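Home cooks wanted for recipe testing, November round

Rilia is a small recipe publisher in Tistport. We are preparing a new collection of soups and stews for the cold months, and we look for people who cook at home and will test the recipes in their own kitchen before we print them.

You do not need any training. It is even better for us if you are an ordinary cook with an ordinary stove, as our readers are the same. We ask that you can read a recipe in English, that you own a kitchen scale or a set of measuring cups, and that you cook for at least 2 persons. Vegetarians are welcome, please tell us so in your message and we will send you only the bean and vegetable recipes.

Each tester receives 8 recipes. You cook every one of them one time, exactly as it is written, also when you think you know a better way. After the meal you fill in a short form: how long it took, which step was not clear, if the salt was right, and if you would cook it again. 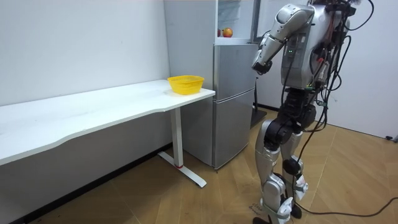 The groceries are paid by us. Please keep the receipts from the store and send them together with your forms, the limit for the whole round is $261. Spices and oil that you already have at home can not be paid back. When all forms have arrived, you also get a printed copy of the book and your name on the thank-you page, if you wish it.

For our last collection, Matubbar, we received more than 2000 comments from testers, and many recipes became shorter and easier after them. The lentil soup was changed completely.

Persons with a serious food allergy should please not apply for this round. Most of the stews contain celery, and several have nuts or mustard.

To apply, write a few lines to the testing desk at Rilia, Celgate building, Tistport. Tell us what you cooked in the last week, what kind of stove you have, and how many people eat with you. A letter or a card is fine. You can also bring it to our front door until 5 p.m.

We answer everybody, but it can take some time.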